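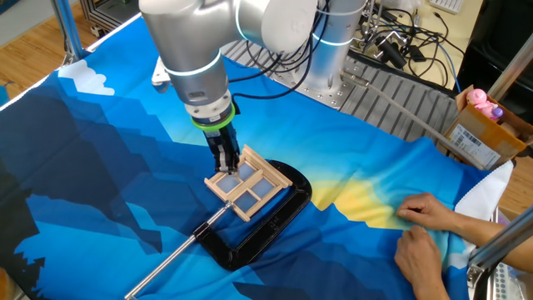 HOME & HOBBY | Makers

The Little Window Problem

By Zhenhua Yuan
June 22, 2018

Print this article | E-mail to a friend

I have never trusted craft sticks. They come in a bag of 200, they cost next to nothing, and at least a handful in every bag are bowed like old skis. People build whole villages out of them anyway, and lately those people have become very serious about windows.

The window is where a stick house either works or looks like a school project. Walls are forgiving. You can lay them up like siding and hide the sins under paint. A window has four corners that everyone can see, a cross in the middle that has to be level, and something in the openings pretending to be glass. Builders on the Grutville message board have been arguing over this since last September, in a thread that stood at 1,443 replies when I gave up on it.

Most of the replies say the same thing: clamp it. I had my doubts. A stick weighs nothing. White glue grabs in a few minutes. The clamps in my garage were made for table legs, and setting a four-pane window inside the jaw of a big black C-clamp looks like parking a tricycle in a truck bay. The pane frame tips to one side in there, and the screw looks longer than the job could ever call for.

Hubáček, who runs the small shop where I buy my sticks, thinks I have this backward. "You're not squeezing the window," he told me. "You're giving it something heavy that won't move." He uses a C-clamp lying flat as a sort of cradle and rarely turns the screw. He also sells C-clamps, so weigh that as you like.

I built two windows to find out. Both were plain rectangles of unfinished sticks with a cross dividing them into four, and both got a second layer of sticks along the top and one side so the border stands up a little. The first dried on wax paper with a paperback on it. The second leaned in the clamp. The paperback window came out flatter. The clamp window was easier to work on while I added the raised border, and I'll give Hubáček that much.

Then there is the glass. Clear plastic sounds right and looks wrong, because you see straight through to the glue. Frosted light-blue plastic is the better choice by a distance. It hides the seams and gives pale wood something to sit against. I bought a packet of Fastamum craft sheet, cut it with kitchen scissors, and got four panes out of it with only one recut. The Vulik sheets cost more and curled on me. Other people swear by them.

What I can't sign on to is the fashion for showing these things off on printed cloth. I've seen windows laid out on mountain ranges, sunrises, blue peaks folded out of triangles, a puffy white cloud up in the corner. It's pretty, and pale sticks do show up well against navy. But fabric wrinkles, and a wrinkle under a fresh joint is a crooked joint. You can smooth one side with both hands and still find a fold on the other. Build on a board, then bring out the mountains.

As for paint, the board is split and I am no help. Bare sticks have a clean look for as long as you keep your fingers off them. Mine had a gray thumbprint by lunch. A thin coat of matte varnish would have prevented it, though it also turns the wood yellower than the tin suggests.

My house so far has one wall and 19 sticks sorted by straightness in a coffee can. The paperback window is going in the front. The clamp window is a hair out of square, so it can go around back, over the sink, if I ever build a sink.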